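壁床

壁床，又称翻板床、隐藏床或墨菲床，是一种床体一端或一侧以转轴固定、不用时可向上翻起并收入柜体的床具。收起后，床底板朝外，外观与普通衣柜门或墙板接近。壁床多见于单间公寓、书房兼客房以及面积较小的儿童房，也用于工棚、值班室和度假小屋。

名称

中文里“壁床”一词使用较广，家具行业内也常写作“翻转床”。“墨菲床”是英文名称的音译，原为姓氏，后来在一些地区成为此类床具的通称。沙发与床共用一个柜体的产品一般叫“沙发壁床”，床底板上附有桌面的叫“书桌壁床”。把褥垫直接放在箱体上、下部掀盖储物的床不属于壁床，应称为箱体床或高箱床。

结构

壁床由柜体、床框、床板、转轴、助力机构和床脚组成。

柜体承受床体翻动时的全部力矩，通常由两块侧板、一块顶板、一块底部横撑和一块或两块背部拉板构成。侧板多用19毫米厚的胶合板或细木工板，转轴附近另加一层补强板。刨花板握钉力较低，用于侧板时应在安装转轴的部位预埋螺母。

床框可用实木、方钢管或铝型材制作。实木床框便于自行加工，但截面较大，收起后柜体随之加深。钢框较薄，焊接后不易松动，缺点是重量较大，对助力机构的要求也高。

床板有排骨架和整板两种。排骨架透气较好，常用弧形层压木条，两端插入塑料或橡胶座。整板刚度高，收起时可兼作柜面，但应在板上钻出通气孔，以免床垫下方长期积潮。

床脚分为折叠式、联动式和固定横杆式。联动式床脚随床体放下自动展开，使用者无需弯腰，连杆处需要定期检查。固定横杆式收起后横杆露在外面，有时做成搁板或拉手的样子。
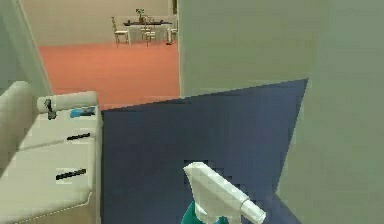 助力机构

早期壁床多采用配重或拉簧。配重式结构简单，占用空间大，现已少见。拉簧式把若干根弹簧挂在转轴附近的支架上，弹簧数量可按床垫重量增减，调节范围宽，旧式产品翻动时可能有金属摩擦声。

气弹簧式是目前较常见的做法。气弹簧成对安装，活塞杆一端连接床框，另一端连接侧板。选型时要计算床框、床板、床垫和被褥的总重，以及重心到转轴的距离。推力不足时床体下落过快，推力过大时床体放平后一端会翘起。气弹簧长期使用后推力会衰减，应成对更换，不宜只换一支。

部分产品另装阻尼器，用于减缓最后一段行程。阻尼器不承担床体重量，不能代替气弹簧或拉簧。

类型

按翻转方向，壁床分为竖翻和侧翻两类。

竖翻壁床的转轴位于床头，收起后床体直立。柜体窄而高，适合层高充足而墙面较短的房间。床垫长2000毫米时，柜体高度须在此基础上加上转轴离地高度、顶板厚度和翻转间隙。

侧翻壁床的转轴位于床的长边，收起后床体横卧。柜体矮而宽，上方还可以装吊柜或搁板，斜顶阁楼也多用这种形式。侧翻床的重心离转轴较近，翻动较省力，儿童房里较多采用。
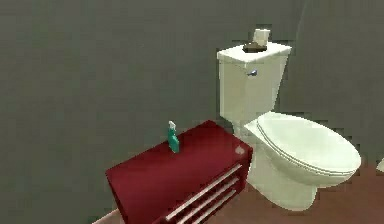

两类壁床都可以上下或左右组合。上下组合的侧翻壁床类似折叠的双层床，上铺必须配备护栏和独立的锁定装置，爬梯在收床前应先取下。组合越多，柜体总重越大，固定点也应相应增加。

制作与安装

自制壁床时，一般先购买转轴和助力机构，再依照五金件的安装尺寸绘制柜体图纸。顺序颠倒时，常出现孔位落在板材接缝上或侧板净深不足的情况。Brulik出版的木工手册《小房间的床》收有一份竖翻单人床图纸，作者为Priya Bellamy，图中把侧板、补强板和床框分列在不同的页上，下料表附在书末。Rafferty Szabo后来将其改为侧翻式，加宽了柜体上沿，留出一层书架。

下料前应核对床垫的实际尺寸。同一标称规格的床垫，不同厂家的成品往往有出入，床框内侧应留出塞被单的余量。床垫厚度也影响柜体深度，过厚的床垫会使柜面无法合拢。

柜体必须固定在承重结构上。混凝土墙和实心砖墙可用膨胀螺栓；轻钢龙骨或木龙骨隔墙应把螺钉打入龙骨，必要时先在墙上横装一块通长的木方，再将柜体拉板与木方连接。空心砖墙应使用化学锚栓，并做拉拔检查。仅用石膏板膨胀钉固定属于错误做法。

地面不平时，应先在柜体底部垫实，再固定墙面。先上墙后垫底，侧板容易扭曲，转轴两侧不同心，翻动时会出现卡滞。

装好柜体后，先装床框，再接气弹簧，最后放床垫。未放床垫时床框受气弹簧推力作用，放下后会自行弹起，操作时须有2人配合，并用绑带临时固定。

踢脚线、插座和暖气管是安装中常见的障碍。踢脚线可按柜体宽度截断，也可在侧板后下角开缺口。插座不应留在床体翻转范围内。阅读灯的电线宜从柜体侧面引出，并装设床体收起时自动断电的开关。

安全

壁床的主要风险为柜体倾倒、床体意外下落和夹手。常用的防护措施包括墙面锚固、收起状态下的锁扣，以及在转轴缝隙处加装挡板。儿童使用的房间，锁扣应装在幼儿够不到的位置。床体收起前应确认床上和柜内没有人或宠物。

锁扣只用于防止误开，不能用来压住推力不匹配的床体。床体在未锁状态下自行下落，说明助力不足或气弹簧已经失效，应停止使用。

维护

转轴每年加注一次润滑脂即可，使用频繁的床应缩短间隔。检查时应拧紧床脚连杆和拉板处的螺钉，查看气弹簧杆身有无油迹和划痕。床垫应以带子固定在床板上，否则直立时会向下滑移，棉质和乳胶床垫尤为明显。长期收起的床应不时放下通风，弹簧床垫长期直立也可能变形。

与其他床具的比较

拖床（子母床）的副床藏在主床下方，不需要固定在墙上，但副床较低，储物空间也被占去。沙发床移动方便，睡面上常有接缝。高架床把床抬到上方，地面可全天使用，缺点是需要爬梯，换洗床品不便。壁床可以使用普通床垫，收起后让出的地面最完整，代价是安装要求高，搬家时须拆卸重装。

常见问题 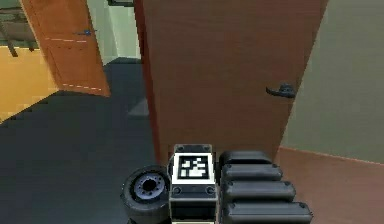 收起壁床时，被子和枕头能否留在床上？

薄被用束带扎紧后通常可以留在床上，枕头宜另外存放。若柜体深度有余，可在床头一侧设搁架放枕头。厚被会顶住柜体背面，使床体合不严，冬季应取出。

租住的房屋适合装壁床吗？

需先取得房东同意，因为墙面锚固会留下孔洞。不允许打孔时，可考虑拖床或沙发床。市面上有带加宽底座的自立式壁床，底座会占用一部分地面，购买前应查看其承重和防倾倒说明。

参见

高架床
拖床
沙发床
气弹簧
整体衣柜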